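The new pick planner for Elter has been running in simulation since before the holidays, and this week I finally sat down to go through what its cameras see. I had been looking at joint plots and success counts and hardly ever at the renders, which was a mistake.

The setup is small. Calura handles the motion planning, and a Python script I call Matoušek starts the runs and saves the views. I did 36 runs on Wednesday, January 3, 2024, and 14 of them ended with the planner giving up before it picked a target.

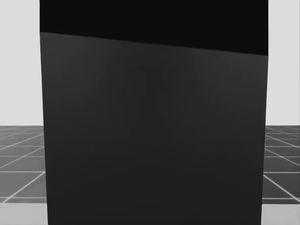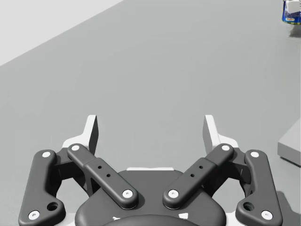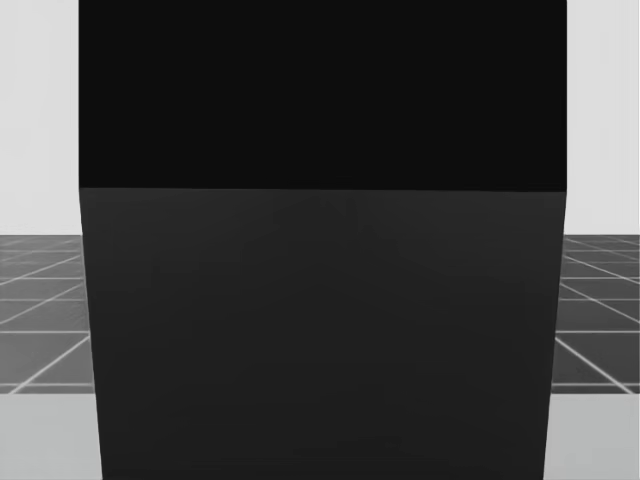
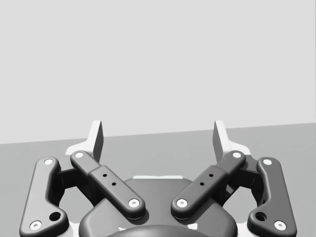 *Page last changed: January, after I fixed the log numbers*

The gripper is open in both wrist views. One has part of a can and the end of a gray block at the side of the picture, and the other has only bare surface and backdrop. My code treated both cases the same way. If no complete object was in view it returned an empty list, and the planner read that as "done."

I split that into two results now. A partial object triggers a short move toward it and a second look. A bare view sends the arm back to the last pose where something was detected.

The other two views are mostly one dark box, close up. I added a check that drops a view when a single surface covers most of it, and it's crude but cheap. The threshold lives in the Dosalex config with everything else.

The log for the day was 3,894 lines long, and I cut it down by printing only every 10 steps. Next I want to rerun the same seeds with the new checks on.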